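3. Installation and Viewing Procedure

3.1 The room

The work described in this section, Sundine, was installed in a ground-floor gallery with no windows of its own. We built a single room inside the gallery, with one entrance and a short corridor that turns twice before it reaches the interior. The corridor keeps stray light out and gives the eyes time to adjust. Visitors entered alone or in pairs and were free to leave whenever they wished.

Sundine has no projected image in the usual sense. The only thing that changes in the room is the direction and strength of the light that falls on one wall. A row of dimmable lamps sits behind a diffusing screen above head height, out of direct sight from the bench. The controller raises and lowers the lamps in overlapping groups, so that the brightest part of the wall drifts from one end to the other and back. One full pass takes 55 minutes. At that speed the movement can't be followed directly, and a visitor who looks at the wall for a few seconds at a time will report that it is still.

The question we wanted to study was when, and by what route, visitors come to know that the light is moving. Earlier installations in our own series relied on an object in the room, usually a post or a chair, whose shadow served as a pointer. Jorska, the piece that came immediately before this one, used a post. Most of its visitors noticed the shadow first and inferred the moving light from it. In Sundine we removed the pointer and left only the broad shading of the wall.

3.2 Surface and finish

The choice of wall finish took longer than any other part of the build. A glossy surface returns a visible highlight, and the highlight gives away the position of the lamps. A rough surface breaks the shading into texture, and the visitor begins to use individual bumps as reference marks. We settled on a flat mineral paint over a skim coat, sanded between layers. The finish was checked under a hand lamp held close to the wall and at a low angle, and any ridge that cast a shadow was sanded again.

The base color also affects the result. In trials with a bright white wall, visitors described the room as a gallery space waiting to be filled and tended to look elsewhere for the work. A darker wall hid the lower end of the lamp range. A muted, slightly cool tone of middle lightness gave the widest usable range of shading without drawing comment as a color in its own right. All of the results in Section 4 were obtained with this tone.

Before construction, several lamp arrangements were compared.
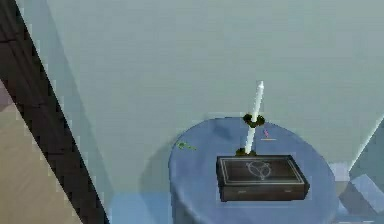

Figure 2. Simulated interior with a dark brown, wood-textured beam, a pale gray-green wall, and part of the floor. Shading on the wall is darker toward the beam. Edges are shown without smoothing.

The arrangement chosen for the gallery places the lamps closer together at the ends of the row than in the middle. With even spacing, the bright area appeared to speed up as it crossed the center of the wall and to slow down near the corners. The uneven spacing removes most of this effect. What is left can be corrected in the controller, where each lamp group has its own dimming curve.

3.3 Control and timing

The controller is a small single-board computer that sends a new set of lamp levels at fixed intervals. Early tests made it clear that the size of each step matters more than the interval between steps. When a lamp changed by a large amount at once, visitors seated on the bench looked up, even if they could not say why. We therefore dithered the levels over time, moving each lamp between two neighboring values so that its average followed the curve. After this change the steps could no longer be picked out by the authors, who knew where to look for them.

The timing of the full pass was set by trial. A much shorter pass made the drift visible as motion. A much longer pass meant that many visitors left before the light had moved far enough to be noticed by any means. The pass does not restart when a visitor enters. Each person meets the work at whatever point it has reached, and this point was logged together with the time of entry.

Sound was not part of the work, but it could not be ignored. The power supplies for the lamps produced a faint hum that changed with load. In a quiet room this gave an audible cue that matched the light. The supplies were moved to the far side of the corridor and connected by longer cables, and a constant fan was left running in the gallery outside to cover what remained.

3.4 Participants and interviews

Over the period of the installation, 130 visitors agreed to take part in the study. Of these, 118 completed the interview and are included in the analysis. The rest left without speaking to the interviewer or asked for their answers to be withdrawn. No one was told in advance that the light would change. The wall text outside the entrance gave the title, the materials, and a note that there was a bench inside.

Interviews took place in the corridor directly after the visit. We chose this location over a separate office after a pilot in which visitors, once seated at a table under ordinary light, began to explain the work in terms they thought we wanted. In the corridor the answers were shorter and closer to what had been noticed. The interviewer opened with a single prompt, asking the visitor to say what had been in the room, and did not use the words light, change, or time until the visitor had done so.

Answers were written down by hand and later coded by 2 readers working separately. The coding scheme has four categories. In the first, the visitor reports no change. In the second, the visitor reports that the room felt different at the end of the visit but does not name a cause. In the third, the visitor names the light. In the fourth, the visitor names the light and also gives its direction of travel. Where the readers disagreed, the answer was placed in the lower of the two categories, so the reported levels of awareness are conservative.

We make no claim that these categories form a scale of understanding. A visitor in the second category may have had a fuller experience of the work than one in the fourth, and several of the longest and most detailed answers came from people who never mentioned the light at all. The categories record only what was put into words.

3.5 Comparison piece

A second work, Sani, was shown in the adjoining gallery during the final weeks and serves as a comparison. Sani uses the same lamps, controller, and bench, but the light is fixed at the middle of its range. The room was otherwise built to the same plan and finished with the same paint. Visitors to Sani were interviewed in the same way, with the same opening prompt.

The comparison was needed in order to estimate how often a visitor will report a change where none exists. Long attention to a plain surface produces its own effects. The eye adapts, and a steady surface may seem to brighten, fade, or take on a tint of another color. A report of change in Sundine can't be taken at face value unless the rate of such reports in a fixed room is known. Sani was not announced as a control condition, and it was listed in the gallery guide as a separate work with its own title. We regard it as one, although it was made second and would not have been made otherwise.

One difference between the two rooms could not be removed. The gallery that housed Sani has a heating duct in the ceiling, and the interior was slightly warmer by the end of the day. Visitors mentioned the warmth in a small number of interviews, all of them from the late afternoon. These answers were kept in the analysis but are marked separately in Section 4.

3.6 Maintenance during the run

The lamp levels were measured every Tuesday, when the gallery was closed, with a hand-held meter placed at fixed marks along the foot of the wall. Output fell slowly over the run, as expected for lamps of this type, and the curves in the controller were scaled to match. One lamp failed in May and was replaced with another from the same batch. The replacement was brighter than its neighbors and was run at a reduced level for the remaining weeks.

Scuffs on the wall were a larger problem than lamp drift. Visitors touched the surface more often than we had planned for, mostly at shoulder height near the end of the bench. Spot repairs with the original paint left patches with a different sheen that became visible when the light was low and to one side. After two attempts we stopped making spot repairs and repainted the full wall on closed days instead. Interviews from the days between a spot repair and the next full repainting were compared with the others, and the results of that comparison are given with the main findings in Section 4.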